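How to Cover a Long Worktable (and Keep the Cover Flat)

Posted 30 Jan 2022

I love a big table. Give me a long, clear surface and I'll happily spend a whole afternoon at it, sorting, gluing, sewing up a seam on a stuffed animal or rubbing wax into a drawer. What I don't love is a top that glares back at me, shows every scratch and lets small things skate off the front. So a while ago I started covering my tables, and I've become a little bit obsessed with doing it well!

The good news is that it's an easy job. You can do it in an afternoon with tools you probably own, and it makes an old table feel like a new one. I've done it on my own bench, on my sister-in-law's craft table and on two long tables at the Clustham hobby room, where Jytte Thoroddsen showed me the rolling trick I describe in step 4. I've done it no other way after that.

What you'll need

Covering material, at least 6 inches longer and wider than the tabletop
A tape measure and a soft pencil
A long metal ruler or any straight board
A sharp utility knife with fresh blades
Double-sided tape, the wide kind
A cardboard tube or a rolling pin
A clean cotton cloth
Mild soap and water

Choosing the material

Pick something matte. I can't say this loudly enough. A shiny cover looks great in the store and then you get it home, switch on the lamp, and there's a white puddle of light exactly where you want to look. Even a matte cover will catch the light a bit somewhere, so bring a sample home if you can and lay it on the table at the time of day you usually work.

Then color. I'm a fan of brown. It's calm, it hides dust and pencil smudges, and nearly everything you put on it stands out nicely - bright plush, white thread, silver screws. Pure white shows every crumb. Black is handsome for a day and then you can't find your scissors. Damian Schnyder swears by dark green and won't be talked out of it, and I admit his table looks wonderful.

Thickness matters more than people expect. Very thin vinyl picks up every bump underneath. Very thick rubber is hard to cut straight and fights you at the corners. I use a medium-weight sheet sold by the roll under the name Simance, and I've also had good results with plain kraft paper on tables that only need a cover for a week or two.

Step 1. Clear the table

Take everything off that comes off. If you have a lamp or a vise bolted along the back edge, you don't have to remove it, but do loosen any cords and move them out of the way so you're not cutting near them. Tuck them behind the table for now.

Step 2. Clean it, then clean it again

Wash the top with a cloth wrung out in soapy water. Let it dry. Run your palm slowly over the whole surface with your eyes closed, and you'll find every blob of old glue you never knew you had. Scrape those off with a plastic card. One grain of grit under the cover will make a little pimple that you'll keep picking at forever (ask me how I know).

Step 3. Let the material relax

Unroll the sheet on the floor or on the table itself and leave it overnight, curl side down. In a cold room give it two nights. I did my first one in August with the windows open and it went flat in no time, which gave me a completely wrong idea of how patient I needed to be in winter.

If there are hard creases, lay a few heavy books along them. Don't use an iron on vinyl!

Step 4. Roll it on

Put a strip of double-sided tape along the back edge of the table and another along the front, but leave the backing paper on for now. Lay the sheet in place with an even overhang on every side. Now roll the whole thing up loosely from one end around your cardboard tube, until about half of it is rolled and the other half is still lying where it should.

Peel the backing off the tape on the bare half. Then unroll slowly, smoothing from the middle out toward the edges with your cloth. Go a hand's width at a time. When you reach the end, go back and do the other half in the same way.

Jytte's trick is to keep the tube low, almost touching the table, so that the sheet never gets a chance to sag. It sounds like nothing and it makes a huge difference.

Step 5. Trim the edges

Start with the front edge, as it's the one you'll see and lean on. Press the overhang down with your thumb to feel where the table ends, set your ruler along it and cut in long, light passes. Two or three gentle cuts are better than one hard one. Change the blade when it starts to drag. I get through 14 feet or so on a blade before I feel it going.

At the back, cut small slots for anything that is fixed to the table. Make each slot a little too small, test it, and shave off a bit more. You can go right up to a mounting plate this way and it looks very tidy.

At the corners I cut straight across and leave it there. Folding them under looks fancier, but the fold is thick and it catches on sleeves.

Step 6. Put your things back

My favorite part! I like to hold off for an hour and just admire the thing, but do as you please. Keep the tall things toward the back and the ends, and leave the middle open for whatever you're working on. A small drawer at one end is handy for pins, pencils and the tape measure, and I always let one stuffed toy stay out on the table for company.
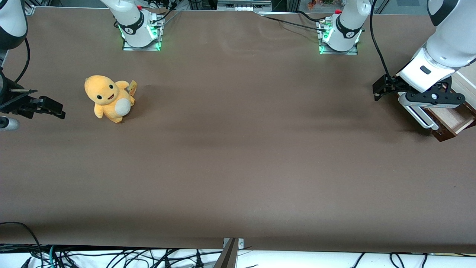 Do I need to glue the cover down over the whole table?

Tape along the front and back edges is plenty for most tables. Glue makes the cover very hard to replace, and it tends to trap air in the middle. If your table is deeper than your arm is long, add one more strip of tape down the center.

Dealing with wrinkles

Soft wrinkles across the middle are normal in the first days. Most of them settle on their own once the material gets used to the room. For the stubborn ones, warm the spot with your hands, smooth toward the nearest edge, and if needed lift the edge, pull gently and press it back on the tape. The tape will forgive you two or three times.

If a wrinkle keeps coming back in the same place, look underneath. It's nearly always a crumb.

Dark streaks are a different matter. On brown material they often come from a damp cloth, and they'll fade as the sheet dries. If they stay, wipe the whole surface evenly with clean water and dry it with a towel in one direction.

Looking after it

Wipe it down at the end of the day with a barely damp cloth. Skip anything with bleach or grit in it. For pencil marks, a white eraser works beautifully. For sticky spots, a drop of cooking oil on a paper towel, then soap.

Always use a cutting mat under a knife. I forgot once, with 43 little felt circles to cut, and now there's a neat row of scars near the left end of my bench. I put a sheet of Hegyi board down these days and all is well.

Don't leave rubber feet standing in one spot for months either. They can leave a ring that won't wash out. Shift them an inch now and then.

How long does it last?

My oldest vinyl cover is in its third year and still looks good, apart from those scars. The paper ones I swap whenever they get tatty. Keep the leftover strips, by the way. They make excellent drawer liners, and a piece laid along a shelf stops jars from sliding.

If you try this on a round table, please write and tell me how you did the edge. I have one waiting in the hall and I haven't dared to start.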